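웹표준/마크업 게시판 > 질문과 답변

피드 리더에서 글이 전부 새 글로 다시 뜹니다 (Atom, id 문제인 것 같은데)

밤샘중독
2025년 1월 30일

안녕하세요. 개인 블로그 돌리는 사람입니다. 급해서 두서없이 씁니다 죄송.

원래 Reltov라는 블로그 도구를 쓰다가 이번에 Farkow로 옮겼어요. 정적 사이트 생성기고요. 글은 마크다운으로 다 뽑아서 옮겼고 본문 깨진 데도 거의 없고 여기까진 좋았습니다.

근데 피드가 문제예요. 옮기고 나서 구독하시는 분들한테 메일이 계속 와요. 옛날 글이 전부 안 읽은 글로 올라온다고. 어떤 분은 리더에 100개가 한꺼번에 떴다고 하시고. 제 블로그 글이 전부 115개인데 피드에는 최근 100개만 넣게 설정해놨거든요. 그러니까 피드에 들어있는 거 전부가 다시 뜬 거죠.

찾아보니까 Atom에서 entry마다 들어가는 id가 바뀌면 리더가 다른 글로 본다고 하던데 맞나요? 예전 피드는 이런 식이었습니다.

tag:예전도메인,2011:/archive/글번호

지금 피드는 그냥 글 주소가 id에 들어가 있어요.

https://새도메인/글제목/

도메인도 이번에 바꿨습니다. 하는 김에 주소 체계도 바꿨고요. 지금 생각하면 한번에 다 바꾼 게 잘못인데 이미 했네요.

궁금한 거 정리하면

- id를 예전 걸로 되돌리면 해결되는지. 아니면 되돌리는 순간 또 다 새 글로 뜨는지
- 예전 도메인이 들어간 id를 새 도메인 피드에서 계속 써도 규격에 안 어긋나는지. 예전 도메인은 8월에 만료되고 연장 안 할 생각이에요
- updated 값도 전부 빌드한 시각으로 찍혀있는데 이것도 원인인지
- 예전 피드 주소는 새 주소로 302 걸어놨습니다. 이건 괜찮은지

검증기는 돌려봤는데 에러는 없고 경고만 2개 나옵니다. 하나는 self 링크가 문서 주소랑 안 맞는다는 거고 하나는 entry 여러 개가 updated가 똑같다는 거요. 경고니까 무시해도 되는 건지도 모르겠고...

템플릿은 Farkow 기본 제공되는 거 그대로 썼습니다. 설정 파일에 feed_id 같은 항목은 못 찾았어요. 문서가 영어라 대충 훑어서 제가 놓쳤을수도 있습니다.

구독자가 많은 건 아닌데 오래 보신 분들이라 더 민폐끼치기 싫습니다. 오늘 밤 안에 뭐라도 해두고 싶어요. 부탁드립니다.

꺾쇠괄호

id 바뀐 게 원인 맞습니다. 하나씩.

먼저 id. Atom 규격(RFC 4287)에서 atom:id는 영구적이고 유일해야 합니다. 옮기든 다시 발행하든 내보내기 가져오기를 하든 바뀌면 안 된다고 아예 써있어요. 그러니까 지금 상태가 규격 위반에 가깝습니다. 검증기는 피드를 한 번만 보니까 예전 id랑 비교를 못하고요. 에러 안 나는 게 당연.

도메인 만료는 신경 안 쓰셔도 됩니다. id는 주소처럼 생겼어도 주소가 아니고 그냥 문자열로 비교하는 식별자예요. 접속 안 돼도 됨. tag: URI는 애초에 접속하라고 만든 것도 아니고, 그 안에 날짜가 들어가는 이유가 "그 시점에 그 도메인을 내가 갖고 있었다"는 뜻이라서 나중에 도메인 놓아도 유효합니다. 2011년에 본인 소유였으면 그걸로 끝. 새 도메인 피드 안에 예전 도메인 tag가 들어있어도 아무 문제 없습니다.

되돌리면 또 뜨냐. 이건 리더마다 달라요. 본 적 있는 id를 오래 저장해두는 리더면 조용히 넘어가고, 피드에서 빠진 항목을 금방 지워버리는 리더면 한번 더 뜹니다. 옮긴 지 얼마나 됐는지 안 쓰셨는데 며칠 안 됐으면 되돌리는 쪽이 낫다고 봅니다. 몇 달 지났으면 그냥 두는 게 나음. 그땐 새 id가 이미 굳은 거라.

되돌리는 방법은 글마다 앞머리(front matter)에 예전 id를 박아두는 겁니다. 이런 식으로

feed_id: tag:예전도메인,2011:/archive/글번호

그리고 템플릿에서 feed_id가 있으면 그걸 쓰고 없으면 새 규칙으로 만들게. Farkow 템플릿 문법은 제가 잘 모르는데 조건문은 있겠죠. 설정 항목 찾지 마시고 템플릿 파일을 직접 고치세요. 기본 템플릿 복사해서 본인 폴더에 두면 그게 우선 적용되는 구조일 겁니다 아마. 이건 확인해보세요.

예전 id 목록은 예전 피드 파일이 남아있으면 거기서 뽑으면 되고, 없으면 Reltov 내보내기 파일에 글번호가 있을테니 그걸로 조합. 손으로 하지 말고 스크립트로. 손으로 하다가 하나 밀리면 엉뚱한 글이랑 id가 엮여서 더 골치아픕니다. 예전 id를 조합해서 만들 때는 끝에 슬래시 하나, 대소문자 하나까지 똑같아야 돼요. 문자 단위로 비교하니까.

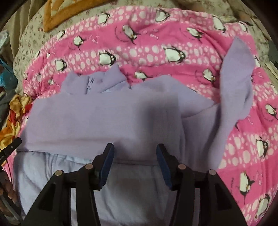

updated도 고치세요. 빌드 시각을 넣으면 빌드할 때마다 모든 글이 "수정됨"이 됩니다. id가 같아도 updated가 바뀌면 다시 안 읽음으로 돌리는 리더가 있어요. 규격상 updated는 글쓴이가 의미 있다고 보는 수정이 있었을 때 바꾸는 값입니다. 오타 고친 걸로는 안 바꿔도 되고. 글 앞머리에 updated 있으면 그거, 없으면 published랑 같은 값. 파일 수정 시각도 쓰지 마세요. 저장소 새로 받으면 다 오늘 날짜 됩니다.

피드 맨 위에 있는 feed 자체의 updated는 entry 중에 제일 최근 값으로 하면 되고요. 거기도 빌드 시각 넣는 템플릿이 많은데 그건 큰 피해는 없음. 그래도 고치는 게 깔끔.

feed의 id도 있어요. entry 말고 feed 바로 밑에 있는 거. 이것도 예전 걸로. 다들 까먹습니다.

리다이렉트는 302 말고 301로. 302는 임시라는 뜻이라 리더가 예전 주소를 계속 갖고 있어요. 8월에 도메인 날아가면 그때 구독이 다 끊깁니다. 301이면 구독 주소를 새걸로 갱신하는 리더가 꽤 있어요. 전부는 아니고. 안 하는 것도 있으니까 도메인은 1년만 더 연장하시는 걸 권함.

self 링크 경고는 아마 도메인 바꾸면서 설정에 예전 주소가 남아있는 걸거예요. link rel="self"의 href를 실제 피드 주소로. https인지 http인지, www 붙는지도 보시고. 무시하지 마세요. 301 처리할 때 self를 보고 판단하는 리더도 있다고 들었습니다. 이건 들은 얘기.

그리고 전체 100개를 피드에 넣는 건 좀 많습니다. 취향이긴 한데 이런 사고 났을 때 피해가 그만큼 커져요. 다만 지금은 줄이지 마세요. 정리되고 나서.

순서
백업. 지금 피드 파일이랑 예전 피드 파일 둘 다
자동 배포 끄기
id 복구, updated 수정, self 수정
로컬에서 피드 뽑아서 예전 피드랑 id만 비교 (정렬해서 diff)
차이 없으면 배포 한 번에
301

중간에 조금씩 배포하면 그때마다 구독자한테 갑니다. 꼭 한 번에.

지나가던행인4

저도 비슷한 적 있었는데 그냥 놔뒀어요. 하루 지나니까 다들 "모두 읽음" 누르고 끝이던데요. 공지글 하나 쓰시면 될듯. RSS로 바꾸면 guid라 이런 문제 없다고 들은 것 같기도 하고요. 정확하진 않습니다

꺾쇠괄호

윗분 RSS guid도 똑같습니다. 바뀌면 새 글로 떠요. guid를 아예 안 넣으면 리더가 link나 제목으로 대충 맞추는데 주소까지 바꾸셨으니까 결과는 더 나쁠수 있음. 형식 바꾸는 건 지금 하지 마세요. 공지글 쓰는 건 찬성.

서랍속모뎀

Farkow 쓰는 사람입니다. 위에 분이 원리는 다 써주셔서 Farkow 쪽만 보탭니다. 출근길이라 짧게. (짧게 쓰려고 했는데 길어짐)

기본 템플릿이 id에 permalink를 넣고 updated에 빌드 시각을 넣는 건 맞아요. 설정에 feed_id 항목 없는 것도 맞습니다. 안 놓치셨어요. 저장소 이슈에 Chelsea Tindall이라는 분이 같은 내용으로 올린 게 있고 거기 달린 패치가 있는데 아직 안 들어갔습니다. 패치 내용은 위에 쓰신 거랑 거의 같아요. 앞머리 값이 있으면 우선.

템플릿 덮어쓰는 건 templates 폴더 아래에 feed.xml 이름 똑같이 두면 됩니다. 이름 다르면 무시되고 아무 경고도 없어요. 저 이걸로 저녁 날렸습니다. atom.xml로 해놓고 왜 안되지 하고 있었음.

앞머리에 임의 키 넣는 건 되는데 콜론 들어가는 값은 꼭 따옴표로 감싸세요. 제가 쓰는 버전에서는 tag: 뒤를 엉뚱하게 잘라먹는 경우가 있었어요. feed_id: "tag:..." 이렇게.

날짜도 시간대까지 써야합니다. 안 쓰면 UTC로 잡아서 published가 9시간 어긋나요. 예전 피드랑 published가 다르면 순서가 꼬이는 리더가 있습니다. +09:00 붙이세요.

스크립트는 저는 Mellor 썼어요. 내보내기 파일 읽어서 앞머리에 키 추가해주는 작은 도구인데 Reltov 형식 됩니다. 대신 글 제목에 따옴표 있으면 이스케이프를 이상하게 해서 그 글들은 눈으로 봐야 해요. 저는 4개 걸렸습니다. 그냥 파이썬으로 짜도 금방이긴 해요.

하나 더. 본문도 바뀌었을 거예요. Reltov는 content를 type="html"로 내보냈고 Farkow는 xhtml로 내보냅니다. 내용이 같아도 원문 문자열이 달라져서, 본문 해시로 변경 여부 보는 리더에서는 "수정된 글"로 표시될 수 있습니다. 새 글로 뜨는 것보단 낫고 이건 한 번이라 그냥 감수하는 게 맞다고 봐요. 싫으면 템플릿에서 html로 바꾸고 이스케이프. 근데 이중 이스케이프 되면 태그가 본문에 그대로 보이니까 꺾쇠랑 앰퍼샌드 들어간 글로 꼭 테스트해보세요.

본문 안에 상대주소로 된 링크랑 그림도 보세요. xml:base가 기본 템플릿에 없어요. 리더에서 그림 깨집니다. 절대주소로 바꾸는 필터 거는 게 제일 속편함. xml:base 제대로 처리 안 하는 리더가 아직 있어서.

밤샘중독

와 감사합니다. 옮긴 지는 4일 됐어요. 그걸 안 썼네요.

되돌리기로 했습니다. 지금까지 한 거
- 예전 피드 파일 백업에 있음. 근데 100개만 들어있어서 나머지는 내보내기 파일의 글번호로 만들어야 할 것 같아요. 피드에 안 나오는 글도 id 넣어둬야 하나요?
- templates/feed.xml 만들었고 적용되는 거 확인
- 따옴표 안 넣었다가 빌드 깨짐. 말씀 안 해주셨으면 한참 헤맸을듯
- feed id는 진짜로 까먹고 있었습니다

예전 주소가 Drarklow 호스팅인데 무료 요금제라 301 설정이 안 보여요. 관리화면에 "주소 전달" 하나 있고 그게 302로 나갑니다. 방법 있을까요

꺾쇠괄호

4일이면 되돌리는 거 맞음. 피드에 안 나오는 글도 넣어두세요. 나중에 개수 늘리거나 태그별 피드 만들면 나옵니다. 어차피 스크립트면 한 번에 되는거고.

Drarklow는 안 써봐서 모름. 도메인이 본인 거면 네임서버를 다른 데로 돌려서 거기서 301 거는게 빠릅니다. 피드 주소 하나만 301이어도 급한 불은 꺼요. 글 주소들은 나중에 천천히. 주소체계 바뀐 거면 대응표가 필요한데 그건 따로 글 파세요 길어집니다.

서랍속모뎀

Drarklow 유료로 한 달만 올리면 301 선택지가 생기긴 합니다. 근데 저도 네임서버 옮기는 쪽 추천이요. TTL 먼저 줄여놓고 옮기세요. 메일도 그 도메인으로 받고 계시면 MX 레코드 꼭 같이 옮기시고요.

밤샘중독

메일 그 도메인으로 받습니다;; 큰일날뻔. MX 적어놨고요

id diff 차이 없음 확인해서 방금 배포했습니다. 제가 쓰는 리더에서는 다시 안 뜨네요. 다른 리더 쓰는 분들한테는 메일로 여쭤보는 중. updated도 글마다 제대로 나오고 검증기 경고는 self만 남았는데 이건 www 붙은 걸로 되어있어서 지금 고치러 갑니다. 301은 네임서버 바뀌는 거 보고 내일 다시 쓸게요.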